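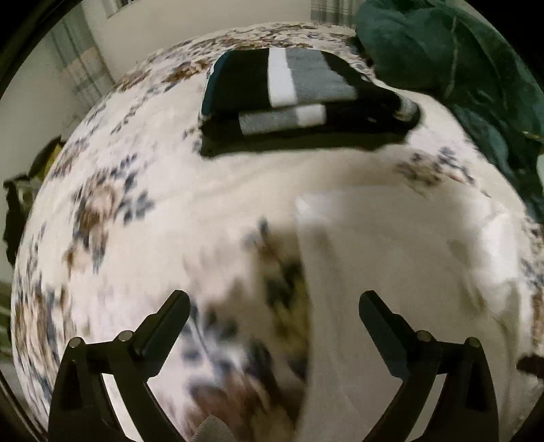

Tag der offenen Tür bei Liseck - wer war da?

Forum > Robotik und Automatisierung > Veranstaltungen und Messen

Werkbank306
29. März 2021

Ich war beim Tag der offenen Tür von Liseck und schreibe kurz auf, was es zu sehen gab. Vorne in der Halle stand die übliche Palettierzelle, die kennt jeder, der schon einmal auf einer Messe war. Interessanter fand ich den hinteren Teil, da ging es um das Falten und Ablegen von Textilien. Geführt hat Anika Kapoor, die auch den Vortrag gehalten hat. Nach ihren Angaben liegen bisher 1184 Durchgänge vor, alle mit dem handgeführten Greifer aufgenommen. Einen Arm, der das allein macht, gab es nicht zu sehen, der soll im Mai dazukommen.

Mich würde interessieren, wie andere das einschätzen. Zwei Bilder habe ich beigelegt.

Feinmechanik_Ost

Ich war in der zweiten Gruppe. Der Vortrag war ordentlich, aber viel zu lang für das, was drin war. Die Hälfte davon war Firmengeschichte. Für die Vorführung selbst blieben sechs Minuten, und Fragen durfte man erst draußen am Stand stellen. Dort stand dann jemand vom Vertrieb, der nichts zur Regelung sagen konnte.

Zu den 1184 Durchgängen: Bei uns hieß es, da seien die abgebrochenen mitgezählt. Hat das bei euch auch jemand gesagt?

Werkbank306

Nein, davon war bei uns keine Rede. Ich habe die Zahl von der Folie abgeschrieben.

M. Illés

Ich war mit Frau Ocampo aus unserer Abteilung dort. Wir haben eine kleine Wäscherei mit Hotelkunden und suchen seit Längerem etwas für die Handtücher. Der Stapel auf dem Bett, schwarz, weiß und grau mit Fransen, ist ungefähr das, was bei uns am Band ankommt, nur eben einzeln und ungefaltet. Genau dieser Schritt davor wurde nicht gezeigt. Auf meine Frage kam die Antwort, das Vereinzeln sei ein eigenes Projekt.

Für uns war der Besuch damit eher Information als Kaufberatung. Der Kaffee war gut, die Parkplätze waren eine Katastrophe. 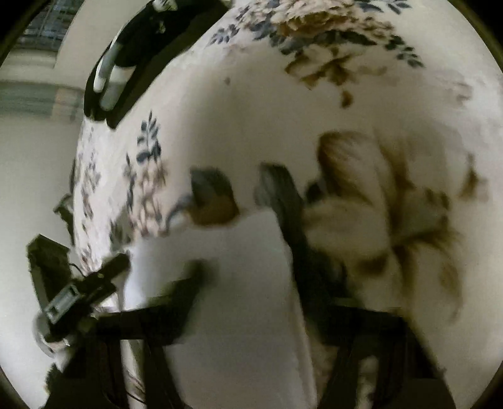

Bolger_B

Mir geht es bei solchen Vorführungen immer um die Finger. Wir haben in der Werkstatt lange mit Donex gearbeitet und sind dann auf Mapplebeck umgestiegen, und der Unterschied bei weichen Teilen lag fast nur an der Form der Spitze. Auf dem zweiten Bild sieht man bei Liseck breite schwarze Finger, und der linke ist nach oben hin abgestuft. So eine Stufe würde ich bei Stoff nicht haben wollen. Bei uns ist an solchen Kanten regelmäßig der Saum hängen geblieben, und dann zieht man die untere Lage mit. Bei flachen weißen Sachen wie dem Teil unten zwischen den Fingern mag es gehen, bei einer Decke mit Naht eher nicht.

Feinmechanik_Ost

Sehe ich anders. Die Stufe kann auch einfach ein Anschlag sein, damit man nicht zu tief in die Matratze drückt. Ohne Zeichnung ist das Raterei. Und Donex ist kein fairer Vergleich, die waren nie für Textilien gedacht.

Bolger_B

Möglich. Gefragt habe ich nicht, ich war ja nicht dort. Ich sage nur, was bei uns passiert ist. Mit Donex haben wir um die 500 Bezüge gefahren, danach hatte ich genug gesehen.

rcisneros

Ich habe gefragt. Am Stand wurde mir gesagt, die Spitzen seien wechselbar und man probiere noch mehrere Formen aus. Mehr war nicht herauszubekommen, ein Datenblatt gab es nicht.

Was mich mehr stört, ist der Untergrund. Weißer Stoff mit Blumenmuster, dazu ein weißes Teil zum Greifen. Für die Erkennung ist das unangenehm, die Kante hebt sich nur dort gut ab, wo darunter Muster liegt. Ich fand es trotzdem richtig, dass sie das so zeigen. Bei Proltora lag voriges Mal alles auf einer einfarbigen Matte, und zu Hause hat dann nichts funktioniert.

Außerdem sind beide Bilder ziemlich verwischt. Wenn die Daten auch so aussehen, müssen sie entweder langsamer führen oder kürzer belichten.

Werkbank306

Die Geschwindigkeit war Thema, ja. Frau Kapoor meinte, sie wollen bewusst im normalen Arbeitstempo bleiben. Kürzer belichten geht wohl nur mit mehr Licht, und das wollen sie in Wohnräumen nicht voraussetzen.

M. Illés

Im normalen Arbeitstempo faltet bei uns eine geübte Kraft deutlich schneller. Das soll kein Vorwurf sein, aber wer das für eine Wäscherei einplant, sollte es wissen.

Feinmechanik_Ost

Für eine Wäscherei ist es ja auch nicht gedacht. Im Vortrag ging es ausdrücklich um Haushalt und Pflege.

M. Illés

In der Einladung stand "Textilpflege und Gewerbe". Ich habe sie noch hier liegen.

rcisneros

Stimmt, stand bei mir auch so. Weiß jemand, ob man sich für den Termin im Mai wieder anmelden muss? Auf der Seite finde ich nur den alten Anfahrtsplan.

Werkbank306

Anmeldung ja, per Mail an den Empfang. Die Gruppen sollen kleiner werden. Ich fahre wahrscheinlich wieder hin und hätte noch einen Platz im Auto frei.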